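## Hats, stands and my messy work board: your questions

**Do I really need a stand for a knit hat?**
Need? No. But I sell beanies at the Imdale market and the ones that sit on a stand keep a nice round top, while the ones from the bottom of the box look like pancakes.

**Which stand do you like best?**
A plain one with a ring base and a post up the middle. I tried a fancy one called the Hikine and it was too tall for my shelf – 16 inches! I sent it back.

**How do you get the hat to sit right?**
Drape it loosely, then tug the sides down a little at a time. Don't stretch the brim over anything wide, please.
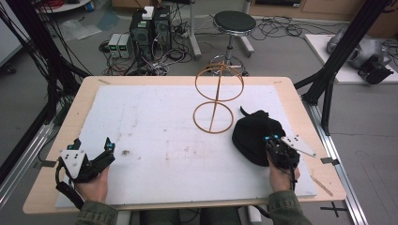 A beanie on its stand comes next: 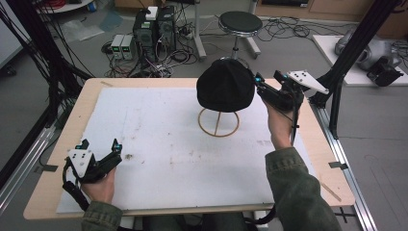
**Can I leave it on there all winter?**
Sure, I do. I turn mine every week or so and take it off for a wash in March (cool water, wool soap, flat on a towel). Let it dry all the way before it goes back up.

**Why do you work on foam board?**
It's light, it's cheap, and I don't fret about marks on it. Mine came from a sign shop in Toledo and I keep meaning to flip it over.

**What about caps with a stiff bill?**
Those go on a hook at my house. On a small stand the bill pulls the whole thing forward and over it goes.

**Do you knit to order?**
Yes! Black and gray only until the new Mirnwood yarn gets here, and please allow 2 weeks. Send me your head size when you write – measure just above the ears.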